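Porte-savon vert et blanc : comment éviter l'eau qui stagne au fond ?
Posté par Zohreh Rostami

Bonjour à tous ! J'ai un petit porte-savon rectangulaire avec un couvercle transparent, et mon savon finit toujours en bouillie. Je l'ai posé sur la table pour le regarder de près avant de le remettre dans la douche.
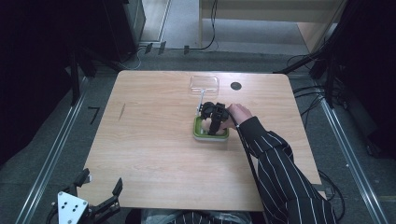
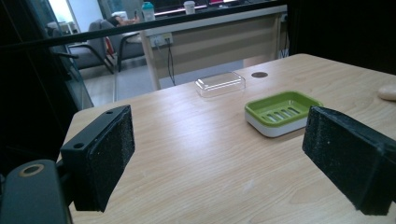 Mon savon, c'est un Lisero au lait d'avoine, acheté en avril, et il a perdu presque 41 grammes en deux semaines (oui, je l'ai pesé, ne riez pas). Le plateau vert a pourtant des fentes allongées pour laisser couler l'eau, mais le blanc dessous, je ne le vide jamais. Est-ce que je dois enlever le couvercle pour de bon ? Je m'en sers surtout en voyage.

Elaheh Alipour
Enlève le couvercle à la maison, oui ! Un savon enfermé ne sèche pas, fentes ou pas fentes. Et vide le bas tous les soirs, ça prend deux secondes. Moi je passe aussi un coup de vieille brosse à dents dans les fentes le week-end, c'est fou ce qui s'y colle.

Bahman Talebi
prends du gel douche

Arash Hassanpour
Je suis d'accord avec Elaheh pour le couvercle. J'ajouterais de couper le savon en deux : tu en laisses une moitié au sec dans un placard et tu alternes, mon pain de 130 g me dure bien plus longtemps comme ça. Pour le voyage, essuie-le dans un gant avant de refermer, et rouvre la boîte dès que tu arrives à l'hôtel.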